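From: Randa Yammine
To: Herorstead Swap and Mend list
Subject: Re: [herorstead-swap] Folding on beds, and is it cheating

Khoury wrote:
> I have read the Clukonar method twice and I still can't see why we are
> all meant to fold on a table. My table has a sewing machine on it and
> two weeks of post. I fold on the bed, kneeling, like a person at
> prayer, and my shirts come out no worse than anyone's. Also, does
> anybody have a spare box big enough for winter things? The one from
> the last swap has lost its bottom.

Khoury, you will be thrown off the list for heresy, but I'm with you. The bed is the only flat thing in my life of any size. The trouble is that it gives. You press a crease in at one end and the mattress hands you a new one at the other.

Where I do part company with you is the collar. You said last month that you start from the hem and work up. I have tried it and ended up with something like a badly made pasty. With anything long-sleeved I now lay the whole thing out first, pull the corners until the body lies flat, and leave the sleeves till the end. The collar will stand up in a ridge whatever you do. Let it.

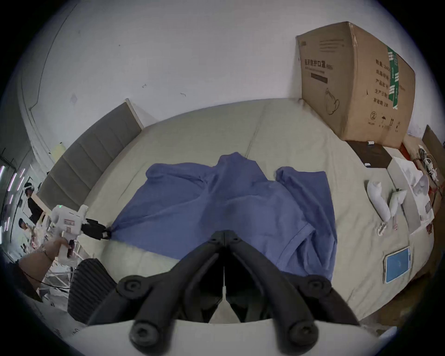
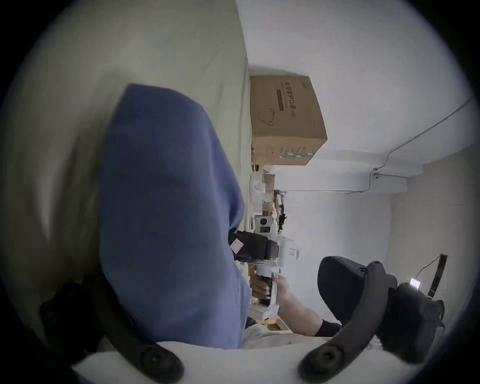

It's a good blue, and it is going in the September swap unless my resolve fails, as it did with the green cardigan (three swaps running, still mine).

On boxes: go for the sort that masks came in. They are a decent size, the cardboard is stiff, and people seem glad to see the back of them. Don't ask for banana boxes from the shop, they have a hole in the bottom and you are back where you started.

Cleltura have also written to say their hall cupboard is full, so please don't leave bags there "just for the night". We know how long the night lasts. The last lot was there until the clocks changed.

Item 797 on the swap sheet is still down as "trousers??" and item 502 is down twice, once as a coat and once as a curtain. If either of these is yours, do put me out of my misery before I print the labels.

Randa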